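Ticket 2298: Right arm stalls before fold step on long-sleeve garments
Component: fold planner / garment segmentation
Reported by: Areeba Baloch
Assigned to: Doğukan Uysal
Priority: medium
Status: open, fix in test

Areeba Baloch, 9:40 am
After the June update the right arm reaches the garment, closes the gripper and stays there until the step times out. The left arm holds its pose. T-shirts run fine on the same build. It only happens with long sleeves. Log from the last run:

plan.fold: waiting on keypoint R_CUFF
plan.fold: R_CUFF confidence below threshold, retry 4
plan.fold: step timeout, holding position

Restarting the planner clears the message but the next long-sleeve item does it again.

Doğukan Uysal, 10:15 am
Can you send the config and the calibration date? Also check whether the table mask is the old one. The update did not overwrite local masks.

Areeba Baloch, 10:50 am
Config attached. Extrinsics were redone after the update, reprojection error is fine. The mask is the old one, file number 346.

Doğukan Uysal, 11:30 am
That mask was drawn for T-shirts and trims the right side of the table. A sleeve laid out to the right goes past the trimmed area, so the segmentation drops the cuff and the planner never gets its keypoint. Replayed your log here with the mask off and R_CUFF comes back on every frame.

Two things to try, in this order:
1. Set use_table_mask to false and run one long-sleeve item.
2. If that works, redraw the mask out to the table edge with the Nutudov mask tool and turn it back on. Leave the tray and the finished stack outside the mask or they will be picked up as garment.

Kulsoom Bajwa, 1:05 pm
Step 1 done. No timeout, and the planner got through the fold. It did try to regrasp the finished stack once at the end, so we do need the mask.

Doğukan Uysal, 1:20 pm
Expected with no mask. Please go on to step 2.

Areeba Baloch, 2:45 pm
New mask drawn and loaded. Ran 16 long-sleeve items, no timeouts. One slow regrasp on a dark sweater but it recovered by itself.

Doğukan Uysal, 3:10 pm
Good. Separate problem on our side – the planner should report a missing keypoint as an error and open the gripper. Right now it sits there holding the fabric. I have a patch for that and will put it in the next test build. Keeping this open until Kulsoom has run it.

Attachment added by Areeba Baloch:
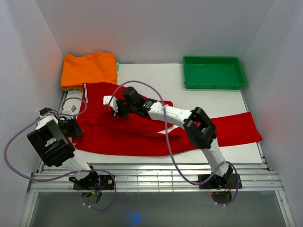

Right gripper at the red garment, sleeve laid out toward the right edge of the table.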